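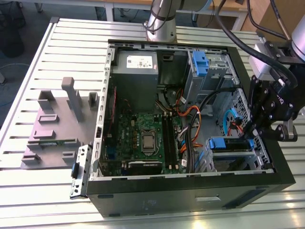

拆一台旧电脑,要多久?

我问过身边不少人,答案从“喝杯咖啡的工夫”到“我宁可再买一台”都有。在Drilmont的维修车间里,熟练的师傅会把机箱放倒,拧开侧板,眼睛还没看清楚,手已经摸到了硬盘架的卡扣。拇指一压,往外一带,完事。问她刚才用了多大力气,她要想半天,最后说:“就是平常的力气。”

麻烦就出在这句“平常的力气”上。过去一年里,我一直在追一个问题:机器到底能不能干杂活了?洗碗、叠衣服、收拾桌面,或者车间里那些没人愿意排进流水线的零碎工作。我跑了几家实验室和工坊,看了许多次成功,更多次失败,回来以后比出发时兴奋得多。下面说说为什么。

先说电脑。

Maëlle Carrier在Drilmont带一个小组,专门研究用机械臂拆解和重装台式机。她选这个题目的时候,同行觉得奇怪:工业机器人装电路板装了几十年,速度快得人眼都跟不上,这还有什么可研究的?她的回答是,装电路板的机器从来没有见过“旧”东西。产线上每一块板子都在该在的位置,误差小得可以忽略。回收来的机箱就不一样了,型号杂,卡扣有的松有的紧,前任主人可能自己加过硬盘,线也理得各有各的风格。

“线是最要命的,”她跟我说,“螺丝是硬的,主板是硬的,你可以给它们建模型。线会动。你碰它一下,它就换个样子。”

我以前没认真想过这件事。打开任何一台台式机,电源那头都会涌出一大把橙的、黄的、黑的线,弯弯绕绕地伸向硬盘仓,中间再搭上一根数据线。人的手伸进去,会自然地用手背把线拨开,指尖继续往里走,整个过程几乎不经过脑子。夹爪没有手背。它那几块棱角分明的黑色板件又宽又硬,从机箱侧面探进去,指尖要去够一个蓝色的塑料卡扣,身子却可能先挂上了一根电源线。

小组最早的办法是绕:让规划程序算出一条不碰任何东西的路。结果机械臂在机箱上方磨蹭很久,然后报告说无路可走。后来他们换了思路,允许它碰。碰到软的就轻轻推,碰到硬的就停。听起来简单得不像话,可我在旁边看的时候差点叫出声来——它把一束线慢慢顶到一边,停了一下,接着往前伸,那个动作真的很像一个小心翼翼的人!

当然,它慢。Carrier给我看了一组记录:同一个动作,打开一个免工具卡扣,连续做50次,有8次失手。失手的原因各式各样,有的是夹偏了,有的是卡扣比预想的紧,还有一次是线弹回来挡住了镜头。她对这8次比对其余那些更感兴趣,一条一条讲给我听,讲到线弹回来那次还自己比划了一下。

插拔内存条是另一道坎。做过的人都知道,两头的小卡子要先掰开,条子对准缺口,垂直往下按,按到“咔”的一声。力气小了不到位,力气大了心里发毛。人靠的是手上的感觉加上那声响,而多数夹爪的指尖几乎没有感觉,只能从手腕处的力传感器里猜。小组里有个年轻人正在试着给机器装上麦克风,让它去听那声“咔”。我问管用吗,他说安静的时候管用,隔壁一开吸尘器就不行了。我很喜欢这个回答。

离开Drilmont以后,我去了Anville,那里做的是家务。

如果说拆机箱的难处在于挤,家务的难处就在于散。Maëlle Lévesque的团队在那里搭了一套样板公寓,厨房、客厅、洗衣角一应俱全,每天早上有人负责把它弄乱。她坚持这个“弄乱”要由不同的人来做,道理是每个人乱的方式都不同:有人把袜子团成球,有人把杯子摞进锅里,有人会在沙发缝里塞一支笔。机器头一天学会的本事,第二天换个人来捣乱,就可能全不作数。

叠毛巾,它已经叠得相当不错。我站在那儿看它叠了一整摞,边角对得比我家的整齐。叠衬衫就差一截,袖子总要想一想。套被罩呢?Lévesque笑了,说人类两个人一起套都会吵架,先别为难它。

洗碗机的装碗环节让我看得最久。机器拿起一只碗,转过来看看,找一个空位,放下,松手。遇到形状规矩的盘子,它越放越顺;遇到一把带长柄的漏勺,它举着停在半空,像是在等谁给个主意。旁边的工程师没有伸手,大家都等着。最后它把漏勺放在了台面上,去拿下一只碗。团队把这种行为叫“先搁着”,是特意教的。以前它会硬塞,塞出过碎玻璃。

我觉得“先搁着”了不起。一个家里的帮手,知道哪件事自己不会,把它留在显眼的地方等你回来,这已经很像我愿意共同生活的那种帮手了。

那么价钱呢?Skonon是一家小工坊,做夹爪的替换件,老板说话直来直去。他给我报了一副指尖的价:870欧元,两根。我问能用多久,他说看你让它干什么,夹纸箱能用很久,伸进金属机箱里磨来磨去就另说。他自己更看好便宜的路子:打印出来的夹具和指尖,坏了就再打一副。桌上固定一块打印的底板,立几根柱子、留几个台阶,把小电路板卡住,机器就少了一半的烦恼。用夹具算不算作弊?他反问我:木匠用台钳算不算作弊?

这一点我后来反复琢磨。我们总想象机器人走进一间原封不动的屋子,用两只手把一切搞定。可人干活也一直在改造环境,砧板下面垫湿布,缝衣服用珠针,修电脑的师傅在桌角放个磁铁盘收螺丝。机器要进车间、进厨房,大概也会带着自己的“湿布”和“珠针”来。Beaudoin有一家二手电脑店已经在这么盘算了,店主打算先让机器只干一件事:取硬盘。机箱由人打开、放倒、摆好,机械臂负责按卡扣、抽硬盘、放进盒子,剩下的还归人管。他算过,单论速度,机器比不上他手下最慢的学徒,但它可以在夜里干。

所以,能不能干了?我的回答要分开说。形状固定、位置大致清楚、允许慢慢来的活,能,而且进步快得让人坐不住。Carrier的小组在一月份还打不开那个蓝色卡扣,我去的时候它已经成了热身动作。又软又乱、要靠手感的活,还得等。线、布料、塞得满满的抽屉,都排在后头。至于把这些活串起来,从进门到收工无人过问,我见过的团队里没有一个敢打包票。

不过我得承认,看得多了,眼光会变。回家以后我给自己的旧台式机清灰,侧板一开,忽然觉得里面简直像一片丛林。我把手伸进去,故意放慢,留意手背怎么推开线,拇指怎么找到卡扣的边,什么时候加力,什么时候停。一个硬盘取出来,我竟然有点得意。

Carrier说她下一步想试整机重装,包括把线理好再扎起来。我问她有没有把握,她说没有,然后立刻开始跟我讲打算从哪根线开始。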